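Speaker notes, afternoon session, 2:15 start
Title on the program: How much is a demonstration worth?

Wait for the door to close. Thank Morven Moncrieff for the invitation and for letting me keep the title, which she wanted to be more cheerful.

Opening. Ask for hands: who here has trained a policy on data somebody else gathered? Keep your hand up if you watched all of it first. Pause. I was going to put mine up for the first question only, too. Move on quickly, it gets a laugh and then it gets awkward.

What I'm arguing today. We talk about hours and episode counts as if they were weight on a scale. A vendor will tell you they have so many thousand demonstrations of household work and the room nods. I'd like the room to nod less. I have no quarrel with hand-held grippers as a way of working. They're cheap, people learn them over lunch, and you can carry them into a real home. My quarrel is with what gets claimed afterward.

The Corkovetti set. Give the basics and don't dwell. One site, July, 861 episodes recorded, 774 kept. Genivaldo Marinho ran the collection and Boyang Zhong wrote the filter. The two of them still disagree about the 87 that went in the bin, and I'll come back to that, because I'm on Genivaldo's side.

Slides 6 and 7. Click through slowly.
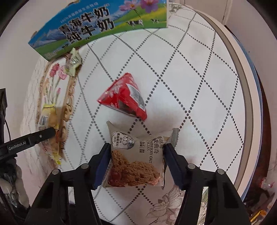

Both from the snack table.

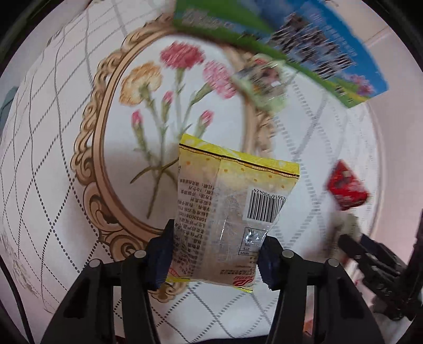
Variety is the word in the project summary, and I want to spend a few minutes on it. The summary says the set covers "varied objects in cluttered domestic settings." Fine, there's clutter. But go back to slide 6 and look at what is being held: a clear plastic packet, upright, a finger on each side. Slide 7, a clear plastic bag, upright, a jaw on each side. The printing differs, one is a cranberry oat cookie and the other has a yellow top with dots, and a person would call those two different snacks. What does the learner get? Very nearly the same grasp twice. The tablecloth has the same gray diamond pattern in both. If your model learns that things to be picked up live on gray diamonds, your validation score will not tell you, because the validation episodes live there too.

(If someone says the other packages on the table count as variety: they count as background until somebody picks them up. Ask for grasp counts per object. I asked. I was sent a pie chart.)

Also on slide 7, point at the lower right, where a second gripper reaches in. Ask how many people in the room have a field in their labels for what the other hand is doing. Boyang's filter scores each hand on its own. I think that's a mistake, and he knows I think so.

The bin. Dropped episodes were mostly fumbles: slow closes, a second try, a packet that folded. Boyang's case is that bad demonstrations teach bad habits. Genivaldo's case is that a robot which has never seen a slipping bag will have no idea what to do with one. I looked through what was dropped and I would have kept most of it, labeled. Don't oversell this. I don't have the training run to prove it. Say so out loud.

Comparison with Zimier. Short. Only 347 episodes, but Nusrat Jatoi made the collectors change the cloth, the lamp and the starting layout every morning, and wrote down what she changed. It was slow and people complained. I'd still take her notebook over another thousand packets. Someone will ask whether 347 is enough. Enough for what? Make them finish the question.

What I'd ask any vendor:
Can I see the raw episodes, including the rejects?
Who decided what a success was, and did a second person check?
How many tables?
What was the collector told to do? Send me the sheet they were handed, with the typos.

Kamran Gondal will probably object that scale washes all this out. He may be right for some of it. Color of the cloth, perhaps. I don't believe it for grasps that were never attempted, and I'd like to see the plot. Be polite, he is chairing the next session.

Closing slide is the list again with my email. Skip slide 14 if we're past 2:50. Questions until Morven stands up. Bring the clicker back to the front desk, and get my Tetley mug off the lectern this time.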